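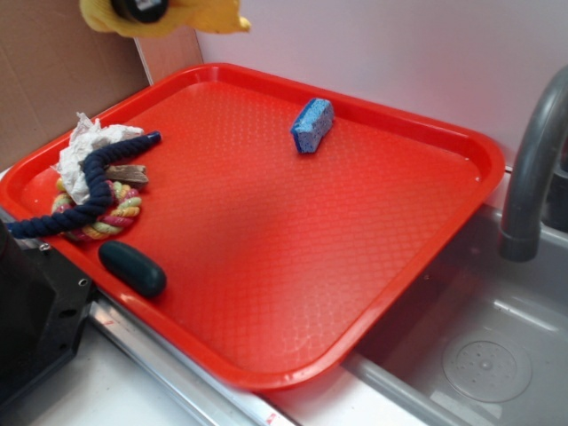 Blue sponge and a crumpled paper towel on a red tray, next to the sink.

Kitchen Cleaning Claims: Frequently Asked Questions
By Shagufta Satti. Questions come from readers of the Brerkstead Household Letter. Last revised in May.

Does vinegar disinfect a counter?

Not in the way people mean it. White vinegar cuts mineral scale and some grease, and it will knock back certain germs if you leave it sitting long enough. Most people spray and wipe in the same breath. If somebody in the house has a stomach bug, use a product registered as a disinfectant and follow the contact time on the label. And keep vinegar off marble and limestone, which it etches.

What about vinegar mixed with baking soda?

It fizzes. The fizz is carbon dioxide leaving, and what stays behind is mostly water with a little sodium acetate in it. I have read a lot of posts claiming this clears drains, and I have yet to see one where the writer tried plain hot water first. Baking soda by itself is a decent mild abrasive. Use it as a paste on a stained mug.

Can I mix vinegar and bleach for something stronger?

No. That makes chlorine gas. The same goes for bleach with ammonia, which gives you different toxic fumes, and for bleach with most acidic toilet cleaners. Please stop sending this one in with "my aunt always did it."

Should I microwave my sponge?

The advice is to wet it thoroughly and heat it for a minute or two. It does kill a lot of bacteria. It doesn't kill all of them, and the sponge goes back to being a damp thing full of food scraps by dinner. A dry sponge in a microwave can also catch fire, a detail that tends to get left out of the short videos. I don't bother. I wring mine out, stand it on its edge and throw it away when it smells or starts to shred.
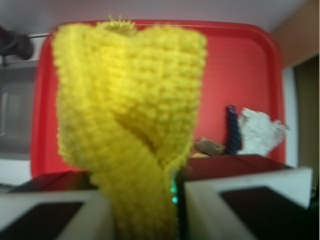 Sobia Satti, who edits this page and is also my sister, thinks I'm too easy on sponges and would like it noted that she uses a brush. Brushes do dry faster. They are no good on a flat counter.

Are antibacterial sponges worth the extra money?

I doubt it. The treatment is generally there to protect the sponge from odor and mildew. Read the back of the package, where the small type often says it does not protect you from anything. You are paying for a sponge that smells all right a bit longer. That may be worth something to you, but it isn't what the front of the package suggests.

Do microfiber cloths really clean with just water?

For dust, fingerprints and light smears, yes, pretty well. For raw chicken juice, no. "Picks up" and "kills" are two different words and sellers slide from one to the other. Horia used to print a line on its cloths about lasting 1,000 washes. I wrote to ask how that was tested and got back a coupon. My own cloths gave up much earlier, though I'll admit I put them through the dryer with a softener sheet for months, and softener clogs the fibers.

How often should I wash dish cloths?

More than you do now, probably. Change them daily if you cook daily, and right away after meat or eggs. Hang them open so air gets at both sides. A cloth folded over the faucet stays wet in the middle.

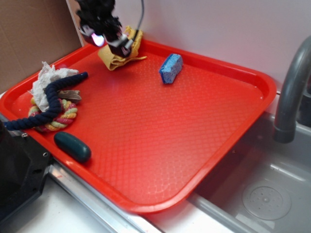 Hot water and regular detergent are enough for most laundry of this kind. I keep getting asked about laundry sanitizer additives. They do something, if you follow the soak time, but a full run in a hot dryer does a good deal too and you already own the dryer.

Is the "35-second kitchen reset" real?

Several readers sent the Drornden video. A person wipes down a counter in 35 seconds while a bottle of Drornden spray sits nearby with its label turned out. The counter looked clean at the start. Then look at the label, where the directions for disinfecting call for a wet surface for minutes. Both things can't be true of the same counter. As a spray for crumbs and splashes it's fine. So is water with a drop of dish soap.

Are wood cutting boards dirtier than plastic?

This argument has gone on for years and I don't think either side has earned its confidence. Wood draws moisture in, and bacteria seem to fare poorly there as it dries. Plastic can go in the dishwasher. Deep knife scars are trouble on both. Keep one board for raw meat, wash it with hot soapy water, dry it properly and replace it when it looks like a plowed field.

Is there any point in natural cleaners?

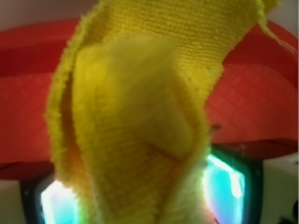 Some of them work and some of them are scented water. The word on the label won't tell you which. Bajwa sells a citrus concentrate that takes sticker residue off jars better than anything else I've tried, and it is also strong enough to make my hands sting, so "natural" and "gentle" clearly aren't the same claim. Wear gloves. Their general floor wash did nothing I could see that a plain mop didn't — and I did both halves of the same floor.

Do I need to rinse after using a disinfectant?

On a surface that touches food, usually yes, but check the label. A few are sold as no-rinse. If the label is silent, rinse.

How long can I keep a bottle of bleach?

It weakens once opened, and faster in a warm cupboard. I buy small bottles and write the month on the cap. Diluted bleach in a spray bottle should be made fresh each day.

Can I send in a claim for you to look at?

Yes, with a link or a photo of the package, please. We don't take free products and we don't answer questions about septic tanks.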